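3.2 Tableware, portion size and the length of the midday meal

The second part of the study looked at how the shape and size of everyday dishes relate to how long people stay at the table. Earlier work on eating habits has mostly been concerned with the amount of food taken. Much less has been written on the time spent sitting, although staff canteens and day centers plan their seating on that basis. The Pandura survey was designed to fill part of this gap. It covered 14 dining rooms, all of which served a hot meal at midday and allowed guests to remain seated afterward.

Each site kept its own dishes for the first half of the survey. In the second half, which began in October, every site was given the same set of plain dishes so that differences in color and decoration could be set aside. Plain white was chosen for the bowls after a short trial at the Jutus site, where guests had been asked to compare several kinds. The bowl was to have a thick rim, which older guests had found easier to grip when carrying soup from the counter.
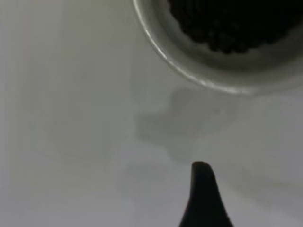 Figure 4. White bowl with a thick, rounded rim on a pale tabletop.

Guests were not told that the length of the meal was being studied. They were informed in writing that the dining room was taking part in a survey of mealtime habits, and they could ask to be left out at any point. Seating times were taken from the tray return, where each tray carried a numbered tag given out at the counter. A meal was considered to have ended when the tag was handed back. This method has a clear weakness – a guest may return a tray and sit down again with a hot drink – and the figures for the time after the meal should be read with that in mind.

For the main course, the change of dishes made little difference. Guests who had used deep plates before the change took slightly longer with the bowls during the first week, after which their times returned to the earlier level. We take this to be a matter of habit. The same pattern has been noted in studies of new cutlery, and it suggests that any trial shorter than two weeks is likely to overstate the effect of a new dish.

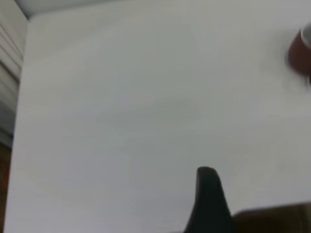 Table size mattered more than the dishes did. At sites with large shared tables, guests arriving alone tended to sit near others and to stay longer than those at sites with small separate tables. The difference held for both halves of the survey and for all age groups except the youngest. At the Pollon site, where both kinds of table were in use in the same room, guests who chose the shared table were also more likely to return on the following day. We cannot say from these records whether the table encouraged company or whether guests who wanted company chose the table.

Noise was a further factor. Rooms with hard floors and bare walls were rated as loud by more than 100 guests in the written comments, and several wrote that they left early for this reason. Sites that had put in curtains or soft wall panels received few such comments. The survey was not set up to measure sound, and no firm finding can be offered here, but later work would do well to include it. 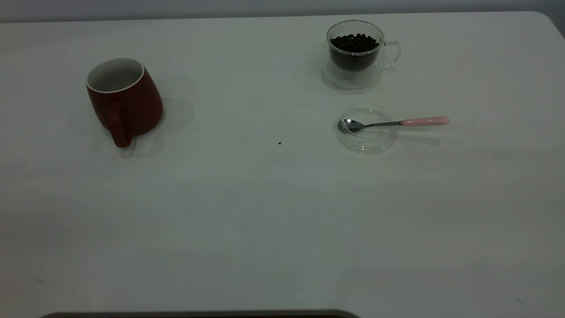

The hot drink at the end of the meal deserves separate treatment. In four of the dining rooms, coffee and tea were served at the table, and guests there remained seated longer than those who had to stand in line a second time. Cups and mugs were left out of the change of dishes, so each site went on using its own. Guests at several sites objected strongly when a change of mugs was first proposed, and the plan was dropped before the survey began. Comments collected at the Đàm site show that many regular guests think of a certain mug as theirs, even where all the mugs belong to the kitchen and are washed and stacked together.

This attachment has practical consequences for managers. A full change of tableware may save money on replacement pieces, but it can also remove something that regular guests value. Where a change is needed, we recommend that bowls and plates be replaced first and that drinking vessels be left until last. The effect of the serving counter itself, and of the direction in which guests move through the room, is taken up in Section 4.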